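Bekine Planner: Frequently Asked Questions

Last updated Mar 2, 2026

What does Bekine do?
It takes a task written as plain steps ("put the bread in the toaster") and works out arm motions that don't hit the cabinets. It plans, checks and replans. It does not cook, and it has no opinion on breakfast.

Do I need a full model of my kitchen?
No. Give it the fixed parts: counter height, wall, underside of the upper cabinets. Perception fills in the rest at startup. If you skip the cabinets, the planner will assume open sky up there and plan accordingly. Adel Nasr has written a page on this, with feeling.

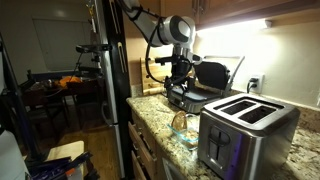 Kitchen corner setup: arm over the contact grill, bread in the clear container, toaster at right.

Why does it struggle with clear containers and shiny appliances?
Depth sensors see glass as a rumor and brushed steel as modern art. Turn on the "known objects" option and load a shape file for each one. The Lindau shape library has 148 to start from.

My grill lid is open. Does the planner know?
Only if you tell it. Hinged parts have a state, and the default is closed. Set lid_state before you plan, or the arm will happily route itself through the lid.

How long does planning take?
The default limit is 5 seconds per motion. If it runs out, you get error 2, "no path found." Raising the limit to 1,000 seconds is allowed. Zanele Mnguni, who maintains the solver, would like you to move the toaster instead.

Can I use my Prasengate config files?
Yes, through the import tool. Joint limits carry over. Comments don't, so keep the old file if yours were any good.

When is the next release?
June. Please don't ask which part of June.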